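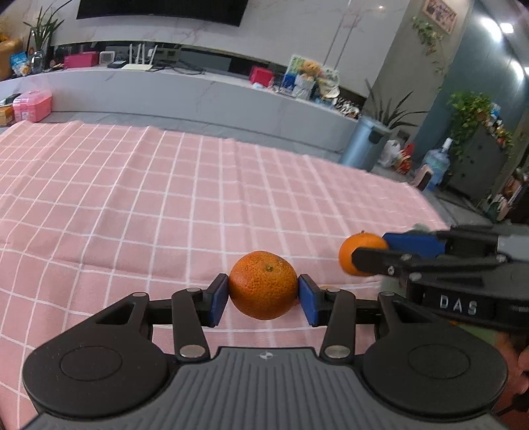 この記事は約5分で読めます

カテゴリー:私たちについて/果物とテーブルの教室
8月更新 文:ベレニセ・レデスマ

ザラバリについて

私たちのページを読んでくださって、ありがとうございます。ザラバリ(Zaravari)は、果物の小さい店と、食卓の教室を一緒にしている会社です。店では主に柑橘を売ります。教室では、果物の選び方、むき方、保存の仕方、それからテーブルクロスの敷き方と洗い方を教えています。

会社を始めたのはモンセラット・トラパレとミルタ・エンリケスの2人です。モンセラットは果物の仕入れの仕事を長くしていました。ミルタは布の店で働いていました。2人は同じ建物に住んでいて、夕方によく一つのテーブルで果物を食べました。そのテーブルにはいつもミルタの布がかかっていました。果物の話と布の話を毎日していたので、この二つを一つの仕事にしようと決めたそうです。私はそのとき、まだ会社にいませんでした。ですから、この部分は2人から聞いて書いています。

名前の「ザラバリ」には、特別な意味はありません。日本のお客様から「ざらざら、ばりばりから作りましたか」と聞かれたことがあります。違いますが、柑橘の皮の手ざわりには少し合っていると思います。

マンダリンのこと

店で一番多く売れるのはマンダリンです。日本のみかんと同じように手でむけますから、初めてのお客様にもすすめやすいです。

教室の最初の時間は、食べる前に皮をよく見ることから始めます。マンダリンの皮には、小さいくぼみがたくさんあります。くぼみが細かくて、つやがあるものを、モンセラットは先に選びます。次にへたのところを見ます。緑色が少し残っていても、心配はいりません。形は、まん丸でなくてもかまいません。上と下が少し平らなもののほうが好きだという人が、私たちの中では多いです。

色についての質問もよくあります。オレンジ色が濃い実と明るい実を並べて、どちらが甘いかと聞かれます。私たちの答えは「両方食べてみてください」です。色だけで味を言うことはできません。同じ一つの実でも、上のほうと下のほうで色の濃さが違うことがあります。

それから、重さを手で感じてもらいます。同じ大きさの実を右の手と左の手にのせると、違いがわかる場合があります。重いほうには水分が多いことが多いです。これは私が入社して最初に教えてもらったことで、今でも市場に行くと必ずします。強く押すことはしないでください。押したところは次の日から傷みやすくなりますし、次に選ぶ人にも失礼だと思います。

保存については、細かい決まりを作っていません。夏は涼しいところ、冬は暖房から遠いところに置きます。かごに入れるときは、重ねるのは二段までにします。そして一日に一度、下の段の実を上に移します。袋の口は閉じません。

クロスのこと

教室のテーブルには、ピンク色に白い格子のクロスを敷いています。選んだのはミルタです。最初、レオバルド・ロサノは反対でした。レオバルドは教室の準備を担当している人で、白い無地のほうが果物の色がよく見えると言いました。2人は二つの布を敷いて比べました。白い布の上では、果物が少しさびしく見えました。ピンクの上では、オレンジ色が元気に見えました。レオバルドもそれを見て、ピンクに賛成しました。

格子の線は、教えるときにも便利です。「ますの中に一つ置いてください」と言えば、日本語がまだ上手ではない先生でも(私のことです)、すぐに伝わります。実の大きさを比べるときも、ますを見ればわかりやすいです。

アイロンのことで、一度、長い話し合いをしました。テーブルクロスにしわや折り目があるのは良くないという意見と、家の食卓らしくて良いという意見がありました。今は、教室の前に手のひらで中心から外へ伸ばすだけにしています。柔らかいしわが少し残ります。お客様の家でも、毎日アイロンをかける人は少ないと思いますので、私たちもそれに合わせました。

柑橘の汁がついたときは、できるだけ早く水でぬらして、布の裏から軽くたたきます。こすると広がります。皮の油は水だけでは落ちにくいので、台所用の洗剤を少し使います。色のある布は、先に目立たない端で試してください。洗ったあとは、格子の線がまっすぐになるように引っぱってから干します。ここはミルタがとても厳しいところです。

教室のご案内

教室は一回75分です。料金は3000円で、果物の代金も入っています。開始は午前10時と午後2時です。エプロンは貸しますが、髪の長い方は結んで来てください。指輪は、皮の油がつきますので、外していただくほうがいいと思います。

床はグレーのタイルです。冬は足が冷えますから、厚い靴下をおすすめします。

内容は季節で変わりますが、流れはだいたい同じです。はじめに布を敷いて、果物を見て、選びます。それから、むいて食べます。残った時間で、皮の使い方をお話しします。皮を干して風呂に入れる方法は、日本の生徒さんから教えていただきました。私たちの国ではしませんので、とても驚きました。今はモンセラットの家でも冬にしています。

お子さんも参加できます。小さいお子さんは皮を細かくちぎってしまうことがありますが、時間がかかってもかまいませんので、最後まで自分でむいてもらいます。柑橘のアレルギーがある方は、申し込みのときに必ず書いてください。

働いている人

モンセラット・トラパレ(代表、仕入れ)
ミルタ・エンリケス(布、教室)
レオバルド・ロサノ(準備、配達)
モンセラット・オカンポ(会計、電話)
ベレニセ・レデスマ(教室、このページの文)

モンセラットが会社に二人いますので、電話では名字も言っていただけると助かります。果物のことならトラパレ、お支払いのことならオカンポです。間違えても、隣の机ですから、すぐに代わります。

配達について

果物の配達は、今、121のご家庭にしています。箱は返していただいて、もう一度使います。箱の底には古い布を敷いています。教室で長く使って、色が薄くなったクロスを切ったものです。「かわいいので布だけほしい」と言われることもあります。余っているときは差し上げますので、レオバルドに声をかけてください。

新しい配達の申し込みは、秋の実が入る前に一度受け付けます。8月の間は柑橘の種類が少ないので、教室を中心にしています。夏の教室では、冷やした実の食べ方と、クロスの夏の洗い方をします。

私の日本語には、まだ間違いがあると思います。意味がわからないところがありましたら、店で教えてください。直してから、またこのページに載せます。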